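Clestine Hardwax Oil, Clear Satin

Product code CL-200. Sheet revised 2024-08-27. Replaces the May issue.

Clestine is a one-pack hardwax oil for interior timber. It is supplied by Grisville in three grades: Clear Matt, Clear Satin and Raw. This page covers Clear Satin only. For outdoor timber use Skullow Deck Oil, listed separately.

## Where it can be used

- Table tops, shelves, cabinets and low furniture
- Stair treads and floorboards in dry rooms
- Bare or previously oiled softwood and hardwood

It must not be applied over varnish, paint or wax polish. Strip these back to bare timber first. It is not suitable for hearths, fire surrounds or any surface that gets hotter than the hand can bear. Brick, stone and plaster next to the work should be masked, as splashes leave a dark mark that cannot be wiped out.

## Supply

| Size | Code | Coverage, one coat |
|---|---|---|
| 300 ml | CL-200-S | One small table |
| 1,000 ml | CL-200-L | 12 square metres |

Coverage is for sanded oak. Pine and other open timbers take more on the first coat.

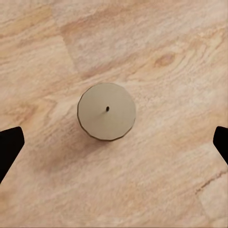
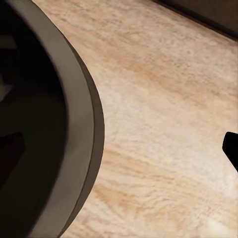
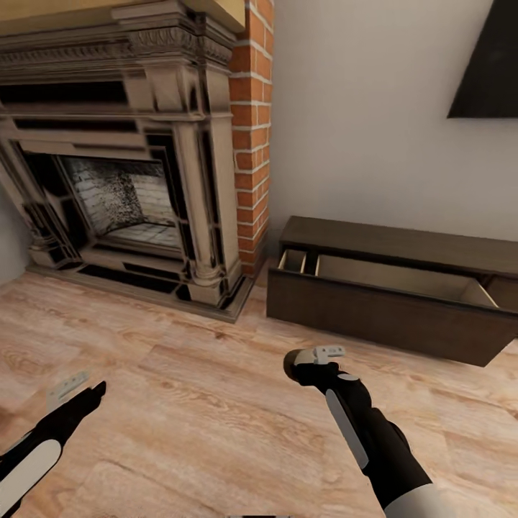
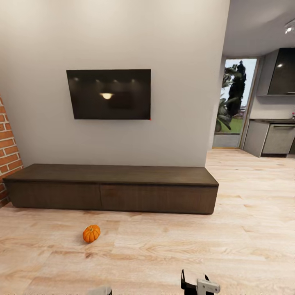

## Preparation

1. Sand along the grain, finishing with 120 grit on floors and 150 grit on furniture. Finer paper closes the surface and the oil will not soak in.
2. Vacuum, then wipe with a dry lint-free cloth. Do not use a tack cloth.
3. Check that the timber and the room are both above 12 °C.
4. Stir the tin to the bottom. Do not shake or thin.

## Application

Apply a thin coat with a short-pile roller or the Matubbar flat brush, working in the direction of the grain. Wipe off any oil still standing on the surface after ten minutes. Leave overnight with a window open, then apply the second coat in the same way. A third coat is needed on stair treads only.

Clean tools with white spirit before the oil hardens. Used cloths can heat up and catch fire by themselves. Soak them in water and lay them flat outdoors to dry before disposal.

## Care and repair

Light use is possible the day after the last coat. Keep rugs and table mats off for 12 days. Clean with a damp cloth and a mild soap. Scratches can be sanded locally and re-oiled, feathering the new coat into the old.

## Storage

Keep upright between 5 °C and 25 °C. Part-used tins form a skin, which should be lifted out whole and not stirred in.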